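Print this story | E-mail this story
Reading time: 3 minutes

OLD SOLDIERS, NEW PAPERWORK

01/11/2020

The county has decided that veterans must prove, all over again, that they are veterans. The ones who came home in 1970 will be relieved to learn that the matter is finally being looked into.

Under a rule that took effect with the new year, anyone who gets the veterans' property tax break in Bomwood County has to refile. A discharge certificate used to be enough. You brought it to the clerk's window, the clerk made a copy, and the copy went into a green cabinet where it has presumably been very happy. Now the certificate has to be "current," a word that sits oddly on a document recording that you stopped doing something half a century ago.

The break is worth up to 1000 dollars a year on a primary home. It started life in the state capital as a thank-you, and like many thank-yous from the state capital it arrived with a form. The old form was one page. The new one is 32 pages, counting the page that explains how to fill out the others and the page left blank on purpose.

Section 3 asks for your date of discharge, your place of discharge and your "reason for leaving." Several members of the Leckie post have asked us what to put there. We suggest the truth, in block letters, inside the box. The box is small.

Then there is the matter of the records themselves. Plenty of members lost their certificates years ago to floods, divorces and the kind of attic where things go to be eaten. You can ask the federal government for a replacement, and it will send you one, but it takes its time. The county's deadline for refiling is 59 days from the date on your notice. Notices went out over the holidays, and a fair number of them went to the Ranance Road apartments, which were torn down in October.

When the post called the assessor's office to ask what happens if the replacement papers come late, we were told that the break would lapse and could be "restored upon review." We asked who does the review. The office is still working that out — it promised to call back, and we have kept the line open.

To be fair to the county, there was a problem to fix. An audit last year turned up people collecting the break who had never worn a uniform, and one house that was getting it twice. Members who did their time have no love for anybody who makes up a service record to shave a tax bill. A rule that catches those people is fine with us. This one mostly catches people with bad knees who have to climb the annex steps with a folder.

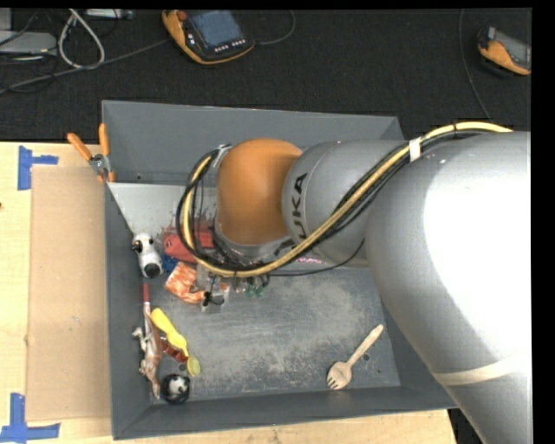 The fix being floated at the statehouse would let counties check service records directly, with the veteran's permission, and leave the folder at home. A bill along those lines passed one chamber last session and died in the other, where it was sent for further study. It is expected back this spring, having been studied. If you have a view, your representative has a phone, and the staff who answer it are polite and write things down.

In the meantime, file early and keep copies of everything, including the copies. The post hall on Ekico Street will have its copier on every afternoon this month, and there is no charge for members or their widows. Bring the notice, the certificate if you have it, and your last tax bill. Bring reading glasses too. The instructions for Section 3 are in the footnotes.

Contact the newsletter | Copyright 2020 Leckie Post Newsletter | Back to top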